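Chapter 7
Packing Liquids by Hand

Objectives
After reading this chapter you should be able to:
- choose a carton that suits a filled bottle
- set up a packing table for single-item orders
- place a trigger spray bottle in an upright carton
- close, label and stack the finished cartons
- keep a simple record of damaged goods

Key terms: trigger head, headroom, top flap, void fill, hand packing, packing rate

Opening case: the Dorden packing room

Wragg sells cleaning and garden products by mail. Its packing room in Dorden began with two tables and a tape dispenser. When Benoît Tessier took over the room in September, it was sending out 3600 cartons a month, and almost 205 of them held a single spray bottle. Those single-bottle orders took up a small share of the day and produced most of the complaints.

Tessier read through 83 complaint slips before changing anything. The commonest entry was "leaked in box." The next was "trigger broken." Very few customers said the bottle itself had split. He concluded that the trouble was at the top of the bottle, where the head screws on, and that the cartons in use were too short. Packers had been pressing the flaps down on the trigger to get the tape across.

The room changed to a taller carton, bought from Erov, and dropped the practice of laying bottles on their sides. Aroha Rewi, who trained the new packers, wrote a one-page method and taped a copy to each table. Her method is the basis for Section 7.2.

7.1 Why liquids are packed separately

A filled bottle is heavy at the bottom and weak at the top. The body can take a fair amount of pressure. The neck and the trigger head cannot. A knock from the side may loosen the thread, and a squeeze on the trigger may push liquid out through the nozzle. For this reason a spray bottle travels upright, with the carton walls close around the body and clear space over the head. This clear space is called headroom.

Putting the bottle in is a short movement, but it should be a controlled one. The carton stands on its base with the top flaps folded back, and the bottle is held by the neck and lowered in from above.

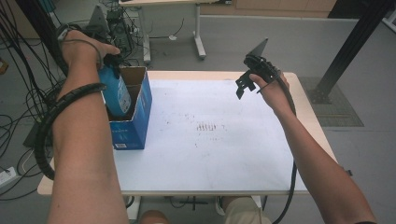
7.2 The packing method

Step 1. Check that the head is screwed down and the nozzle is turned to "off."

Step 2. Stand the carton on the table and fold all the top flaps outward.

Step 3. Lower the bottle until its base rests on the carton floor. Do not drop it the last inch.

Step 4. Add void fill at the sides if the bottle can lean. Leave the headroom empty.

Step 5. Close the flaps. If they touch the trigger, change to a taller carton.

Review questions for the opening case
1. Which part of the bottle was causing the complaints?
2. What had packers been doing to close the short cartons?
3. Wragg also ships Gidov floor wax in flat tins. Which steps of the method would you keep for a tin, and which would you drop?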